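Project Pasa, software for handling soft household items
Progress report to Forsberg, second reporting period
Prepared by Uchenna Ibrahim, software lead, Goston

1. Work done in this period

In the last report we promised a first version of the grasp planner for clothes. This version is now running in our test room. It takes one color picture, proposes grasp points on the cloth, and sends the best one to the arm controller. The training set has grown to 975 demonstrations, of which 403 are with jackets and other padded clothes. All of them were recorded with the hand-held gripper in ordinary bedrooms, as the plan foresees.

The padded clothes were the most difficult part. A thin shirt folds up between the fingers in a clear way, but a quilted jacket is thick and gives way slowly, and the old planner often decided too early that the grasp was closed. We now estimate closure from two signals together: the distance between the finger pads and the change of the folds near them.
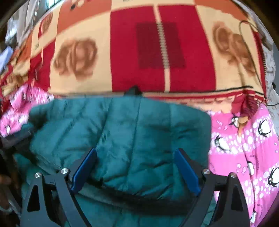
Page 4 of 7

A teal quilted jacket between the blue pads is a good case for the new estimator, as the creases at the pinch are easy to follow. The bed covers are less kind to us. Rose prints, a zigzag stripe and pink cloth with penguins all have strong edges, and the segmentation module wants to take such edges as borders of the garment. We corrected the labels by hand in 146 recordings and trained the module again. The wrong borders became fewer, but they did not disappear, mainly where one cloth lies over another.

2. Problems and delays

The time stamps of the camera and of the finger width were not well aligned in the early recordings. We wrote a small tool which finds the shift and repairs it. This took us 12 working days that were not in the plan, and for this reason the tests on sleeves are moved to the next period.

The interface to the Warneo controller is finished, but the emergency stop message is still handled in the old way. We want to change it before any longer test.

3. Next steps

Until May we will test the planner on sleeves and hoods, and repeat the closure tests on thin fabrics to be sure that they did not become worse. We also ask Forsberg to confirm whether the second arm can be ordered from the present budget. The software does not depend on it, but the test schedule does.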